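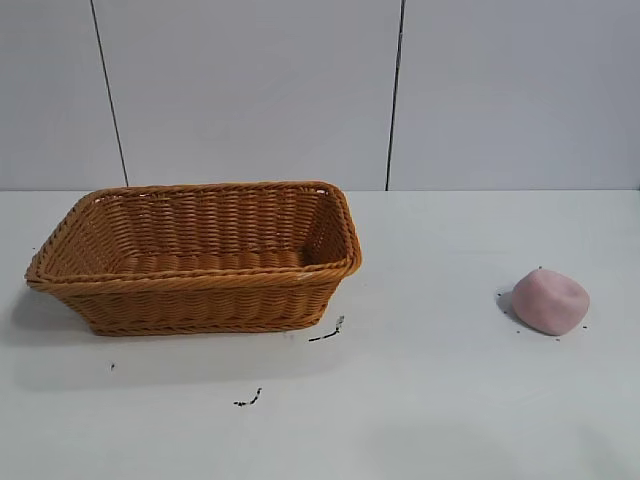

Cakero prepara cajas de material para talleres infantiles, residencias y centros de rehabilitación. Las cajas salen de nuestro almacén con plastilina, moldes, pinceles y papel, según lo que pida cada centro, y todo pasa antes por una mesa de preparación. Durante años esa mesa la atendían personas de pie, ocho horas por turno, cogiendo piezas de un lado y dejándolas en el otro. Ahora una parte de ese trabajo la hacen brazos robóticos, y esta página explica cómo hemos llegado hasta aquí y qué ha cambiado para la plantilla. El material blando es lo que más nos ha costado: una bola de plastilina rosa, irregular y con las marcas de haber sido apretada, no tiene dos caras iguales, y llevarla hasta una cesta trenzada como la de la izquierda exige una presión que no sirve para un bote o una caja de cartón. Las pruebas de cada material empiezan así, con una sola pieza y un solo recipiente sobre la mesa blanca.

QUIÉNES SOMOS

La empresa la fundó Balthasar Strebel en un local alquilado, con una furgoneta y un catálogo fotocopiado. Los primeros clientes fueron escuelas de la zona. Después llegaron las residencias, que piden lotes más pequeños y muy distintos entre sí, y con ellas el problema que todavía organiza nuestro día: casi ningún pedido es igual al anterior.

Hoy trabajan en Cakero 72 personas, repartidas entre almacén, preparación, atención a centros y oficina. Balthasar sigue viniendo por las mañanas. La dirección la lleva Corina Ammann, que entró como preparadora de pedidos y conoce la mesa porque pasó muchos turnos en ella.

POR QUÉ AUTOMATIZAMOS

En temporada alta, que para nosotros es septiembre, salen 300 lotes por turno. El gesto de coger y dejar se repite miles de veces y acaba en las muñecas y en los hombros. Teníamos bajas todos los otoños. Cubríamos los huecos con personal temporal que se marchaba cuando empezaba a conocer las referencias, y los errores subían.

Probamos primero con una cinta transportadora. Funcionó para los botes y las cajas, pero dejó sin resolver todo lo que se deforma, rueda o se pega. La cinta sigue en uso en la zona de papel. Para el resto encargamos a la firma Stakell dos células con brazo, que se instalaron junto a las mesas manuales. El programa que reparte los pedidos entre células y mesas se llama Tikside y lo mantiene nuestro propio equipo técnico.

QUÉ HA CAMBIADO EN EL TRABAJO

No hubo despidos. Fue la condición que puso la plantilla antes de empezar y quedó por escrito. Sí hubo cambios de puesto, y no todos fueron cómodos.

Veronika Mösli llevaba once años en preparación y ahora supervisa las dos células. Comprueba que la pieza esté donde debe, repite las pruebas con los materiales nuevos y decide qué referencias vuelven a la mesa manual. Al principio la parte de pantalla le pesaba mucho. Pidió más horas de formación y se las dimos, aunque tarde.

Rupert Ruchti se encarga del mantenimiento. Antes arreglaba transpaletas y puertas; hoy pasa buena parte de la semana ajustando presión y velocidad. Los restos de material le dan más trabajo que las averías. Las migas y los hilos se quedan sobre una mesa clara y hay que limpiarla entre series. La limpieza se hace a mano, con paño, y figura en la hoja de turno.

Svenja Aigner coordina la formación. Cada persona que entra en preparación aprende las dos maneras de hacer el pedido, en mesa y en célula. El curso dura 100 horas y se hace dentro de la jornada. Quien prefiere quedarse en la mesa manual puede hacerlo, con el mismo salario.

LO QUE SIGUE SIENDO MANUAL

La revisión final la hace siempre una persona. También el cierre de la caja y la nota para el centro, que se escribe a mano cuando el pedido es para una residencia. Los lotes con tijeras o agujas no pasan por las células.

Hay días en que la célula va más despacio que una persona con práctica. Lo sabemos y lo contamos a los centros que nos visitan, porque suelen esperar otra cosa. La ventaja está en el final del turno, cuando el ritmo de la máquina es el mismo y el de la persona ya no tiene que serlo.

PROYECTO GUNAWARDENA

Así llamamos internamente al trabajo con materiales blandos. Incluye plastilina, pasta de modelar, esponjas y fieltro. El equipo se reúne una vez por semana y cualquier persona de la plantilla puede proponer una referencia para las pruebas. Las esponjas ya están en producción. La pasta de modelar fresca todavía no, y de momento se prepara en mesa.

VISITAS

Recibimos a centros y a escuelas profesionales por la mañana, en grupos pequeños y con cita previa. La visita incluye el almacén, las mesas manuales y las células. Se recomienda calzado cerrado.

Inicio | Quiénes somos | Catálogo | Centros | Visitas | Empleo | Contacto

Comentarios

Maite R.
Trabajo en una residencia y las cajas llegan bien. Por favor, no quitéis las notas a mano, las leemos en voz alta.

J. Olmedo
¿La formación de 100 horas es también para los contratos de temporada? En el texto no queda claro.

Cakero
Hola. Para los contratos de temporada hay una versión corta, solo de mesa manual. La completa se hace al pasar a contrato fijo.

Lucas
Estuve de visita con mi clase de FP. Me habría gustado más tiempo en la parte de mantenimiento.

© Cakero. Contacto: formulario de atención a centros. Volver arriba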